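Trenach Community Workshop
Progress report to the Popescu Fund
Storage and tool access project, second report
28 August 2024

Dear friends at the Fund,

Thank you again for your patience over the summer, and for the kind note that came with the second payment. We said in our first report that we would write once the sorting was properly under way, and I am glad to say that it is, although (as anyone who has ever tried to clear out a garage will understand) it looks a good deal messier in the middle than it did at the start.

As you may remember, the grant of $800 was meant to cover drawer dividers, labels and a modest number of replacement hand tools, so that people who come to us to mend a chair or a lamp can find what they need without asking. We spent most of July simply taking stock. The final list ran to 286 hand tools, which was more than any of us would have guessed, and a fair number of those were duplicates that had drifted into different drawers over the years.

The white drawer cabinet is where we have put most of our effort, as it is the piece of furniture everyone uses.
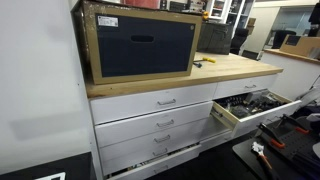
We had thought at first of giving each trade its own column of drawers, with electrical things down one side and woodworking down the other. After trying it on paper we changed our minds. People reach for the upper drawers far more often than the low ones, so the everyday tools will live near the top whatever trade they belong to, and the heavy or seldom-used pieces will go at the bottom. It sounds like a small decision, but it took us 3 meetings and a great deal of coffee to get there!

The countertop has been a talking point too. It is good wood and we are fond of it, but it has its share of scuffs and stains, and we would dearly like to sand and oil it before winter. We are not asking for anything extra for this. A tin of oil will come out of our own supplies budget, and the sanding can be done in an afternoon once the surface is clear.

The dividers themselves came from Plivura, and they were a little late, which pushed our timetable back. I should be open about where that leaves us: several drawers are still crowded with a mixture of tools and small parts, and they will need emptying, sorting and putting back before they can be labeled. We would rather do this slowly and get it right than rush it and have to start again next year.
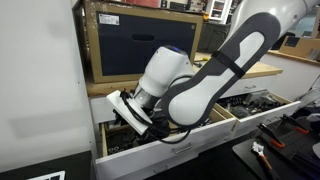 Photo: Trenach Community Workshop

Cables and other coiled things have turned out to be the hardest part of the whole job. They tangle with everything, they hide the smaller metal pieces underneath, and they never seem to fit the space you had in mind for them. Our present plan is to take them out of the drawers altogether and hang them on a rail, and we have asked Gritix for a price on one that would suit the wall.

Between now and our final report we hope to finish the sorting, put a printed label on every drawer front, and pass our spare duplicates along to neighbors who are setting up a tool shelf of their own. We have $286 of the grant still unspent, and we expect to use it on labels, the rail and a few replacement tools. Receipts to date are enclosed with the paper copy of this report.

With warm thanks from all of us at the workshop. Do come by and see it if you are ever passing through; the kettle is nearly always on.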